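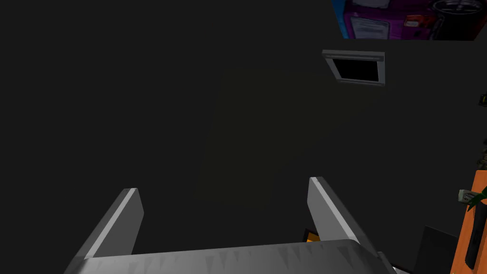 What does Pletley work on?

Methods for training robot arms in simulation, so that what a policy learns in a rendered room still works on a real bench.

Home About Research Papers People Contact
Search this site Go Advanced search

About Pletley

Pletley is a small research company in Brakamthorpe. It was started by Nevzat Şimşekoğlu and Şükran Ateş, who had both spent years watching grasping policies score well in a simulator and then fail on hardware. We still work mainly on that one problem.

Our main method is called Wikard. Most training setups change the lighting, colors and camera position at random in every run. Wikard picks the changes instead. After each round of training it looks at which rooms the policy did worst in, and it builds the next set of rooms near those. The view comes from a camera mounted behind the gripper, and the policy gets no other picture of the room.

Dim rooms turned out to matter most. In our July tests we trained one policy on 2000 random rooms and another on 2000 rooms chosen by Wikard, then ran both on the same real arm with 172 household objects. Each object got one try. The Wikard policy picked up 21 more objects than the random one, and most of the difference came with the overhead lights turned down. With the lights on full, the two were close.

There are limits. The method does little for clear plastic or for anything soft enough to fold. It is also slower – each round has to finish before the next set of rooms can be built. We are trying smaller rounds of 100 rooms to see how much of that time we can get back.

Nevzat runs the simulation side and wrote most of the renderer. Şükran is in charge of the hardware tests and decides what counts as a successful grasp. Our rule is that the object has to be lifted clear and set down again without being dropped.

We publish the failed runs along with the good ones. The room files for the July tests can be requested through the Contact page, and so can the Tamošiūnaitė object list, which we use for all of our bench work.

Page last updated August 20, 2021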